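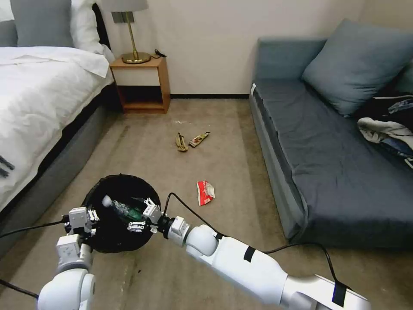
Student Project Report
Two-Arm Litter Collection in a Furnished Bedroom: Effect of Bin Position on Learned Policies

Submitted by: Vichien Hemmin
Supervisor: Surachet Jaidee
Date of submission: 8/25/22

1. Purpose of the project

The project examined whether a two-armed robot trained by demonstration could pick up light litter from a bedroom floor and place it in a bin, and how far the result depended on where the bin stood at the start. Earlier work in the group, carried out under the name Feliren, had treated the bin as fixed. In a home the bin is moved often, and a method that fails when it is shifted by a hand's width is of limited use.

2. Set-up

The work was carried out in the Jitpraphai test flat. The bedroom is carpeted and contains a bed, a nightstand with a lamp, and a sofa. Bedding and clothing were left as found between sessions, so that the background would vary in the recordings. The litter consisted of crumpled snack wrappers and plastic drinks bottles. The bin was a round black one with a black liner.

Both arms are white and end in multi-jointed grippers. A band of black tape on the right arm marks the point at which the operator checked the cable slack before each run. The view used for training was taken from head height, looking down towards the floor and the bin.

3. Method

Demonstrations were given by one operator using the Plustley control rig. In total 1187 demonstrations were kept after review. Runs were removed if the operator paused for longer than 17 seconds or if a cable caught on the rim of the bin.

Each demonstration was split into two stages: steadying the bin with the left gripper, and moving the item with the right. The stages were labelled by hand. Two policies were then trained on the same data. The first received the camera view and joint positions only. The second, referred to below as Cilel, also received an estimate of the centre of the bin opening, renewed at every step.

Each policy was tested in 40 trials, giving 80 in all. In half of the trials for each policy the bin stood in its usual place beside the bed. In the other half it was moved before the start.

4. Results

With the bin in its usual place, the two policies performed at a similar level, and most failures came from poor grasps on flat wrappers. When the bin was moved, the first policy often released the item outside the rim. Cilel kept most of its earlier performance, although it was slower and tended to hover over the opening before letting go.

Bottles were handled more reliably than wrappers by both policies. The exception was a bottle resting across the opening of the bin. This had not been treated as a separate case during labelling, and neither policy dealt with it well - in several trials the right gripper pushed against the bottle while the left gripper was still adjusting its hold.

5. Limits of the study

All trials took place in one room with one bin. The effect of a taller or narrower bin is not known. Lighting was not controlled. The stage labels were made by a single person and were not checked by a second.

6. Further work

It is proposed that the labelling scheme be extended to include a third stage, in which an item already at the rim is turned and lowered. A short set of further demonstrations for this stage has been requested from the laboratory.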